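## 4. Blur-Aware Action Gating

The controller described in Section 3 assumes that every head-camera image is equally useful to the policy. During bimanual work in furnished homes this assumption often fails. When the base turns or the torso pitches, image detail is lost over much of the view, and the features that the policy uses to locate soft objects become unreliable. We therefore add a gating module, Dirnis, between the image encoder and the action decoder. Dirnis assigns each image a sharpness score and sets how far the decoder may depart from its previous action chunk. 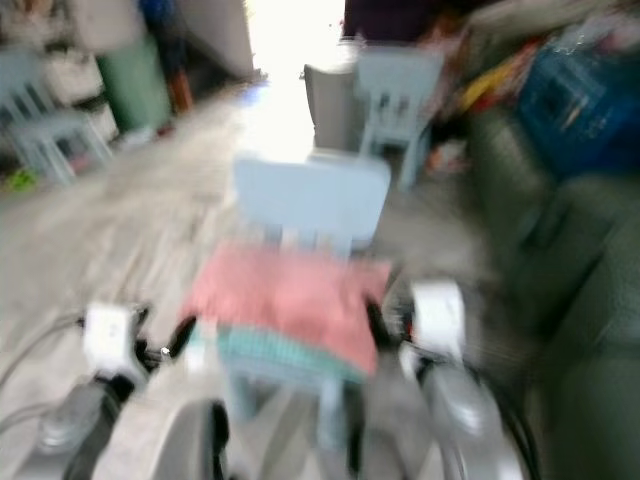 The score is computed on the encoder's feature map and not on raw pixels. An early version by Makori and Shirima used a pixel-gradient measure, but it rated plain walls and pale floors as blurred even when the camera was still. The feature-based score is trained on pairs of sharp and synthetically smeared images and adds 2 ms to each control cycle. Below a fixed threshold, the decoder continues the current chunk at reduced speed and the grip command is frozen. Above it, replanning proceeds as usual.

Freezing the grip command matters most when both grippers share one deformable load, such as a pillow. The two arms are then coupled through the fabric, and a spurious correction on one side is passed to the other. Dirnis treats the pair as a single unit in this state: neither gripper may open until the score has stayed above the threshold for nine consecutive cycles.
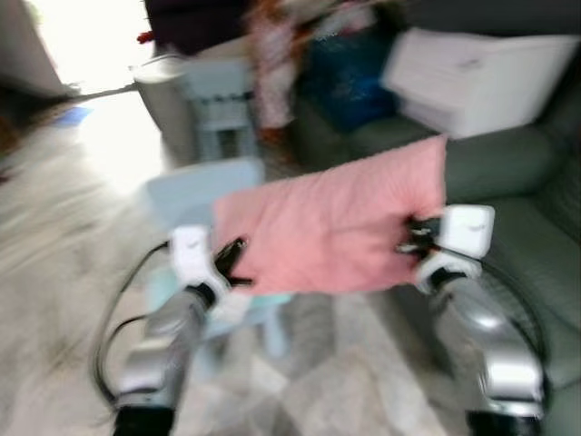

*Trunddale, May 2025*

The home trials used the Skovard task set, which includes placing pillows on low furniture. Kioko and Mabula ran the sessions, and Rotich labeled the logs without access to the controller setting. We recorded 195 episodes, of which 100 used Dirnis and the remainder used the ungated controller. Both groups shared the same policy weights, so any difference comes from the gating logic alone.

Early releases were less frequent with the gate active. The cost was time, as gated episodes spent longer in the approach phase, mainly after base rotation. We did not tune the threshold for each room. The final placement phase was largely unaffected, given that the base is stationary there and the score seldom falls.

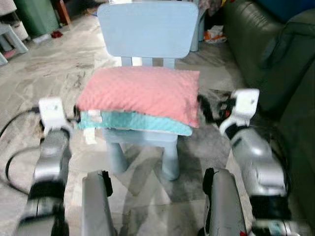
**Figure 4.** Two pillows stacked on a child's chair, with one gripper on either side.

Placement was judged from the last image of each episode. An episode passed if the pillows rested on the seat and neither gripper was holding fabric. Cases on which the label was uncertain were reviewed by a second annotator using the Masanja log viewer, which displays the sharpness score alongside the commanded and measured gripper widths.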